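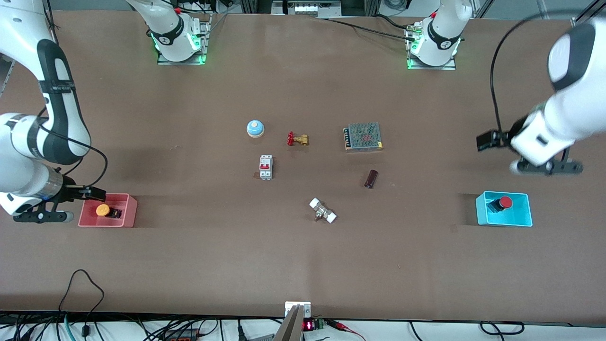

Photo: Joelle Saliba

Trusville Drama Club: your questions answered

Last updated March 2023

We get such lovely messages from people who have just finished their first Korean drama and want to know what on earth to do with their evenings now, so we've gathered up the things we are asked most often. If yours isn't covered, do write to us through the contact form (we read everything, even if we're a bit slow in the middle of a good series!).

What is the club, exactly?
We're a group of people who watch one Korean drama together every season, a couple of episodes a week, and then chat about it on the message board. There are 279 of us at the moment, scattered all over the place, and plenty of members never post a word. That's quite all right, reading along counts as joining in.

I've never seen a K-drama. Will I be lost?
Not a bit! Half of us came in knowing nothing. We usually suggest newcomers start with something short and modern before trying a palace drama, where there may be three ministers called Kim and everybody is plotting in the same colour of robe. Give it until episode four, though, as first episodes do tend to throw a great many people at you, often as children, and then jump ahead fifteen years.

How do you choose what to watch?
Anyone can put a title forward on the Suggestions board, and then we vote. We try to swing between moods, so after a weepy historical one we'll generally go for a romantic comedy or something with a nice bakery in it. We do leave out anything over 24 episodes, much as it pains those of us who love the long family sagas.

Do I have to keep up with the schedule?
Oh, please don't worry about that. Each pair of episodes has its own thread and the threads stay open for good, so you can wander in months later and somebody will almost certainly answer. All we ask is that you don't mention later episodes in an earlier thread. Joelle had the ending of her favourite spoiled in exactly that way and she has still not quite got over it.

Where do I find the episodes?
It depends on where you live, I'm afraid. The pinned post for each drama lists the streaming services members have used, country by country. We can't help with unofficial copies, so please don't ask for links.

Subtitles or dubbing?
Whichever you enjoy. Most of us prefer subtitles for the little shifts between polite and casual speech, but several members knit while they watch and swear by the dub.

Does it cost anything?
No, the club is free. You only need a user name and an email address.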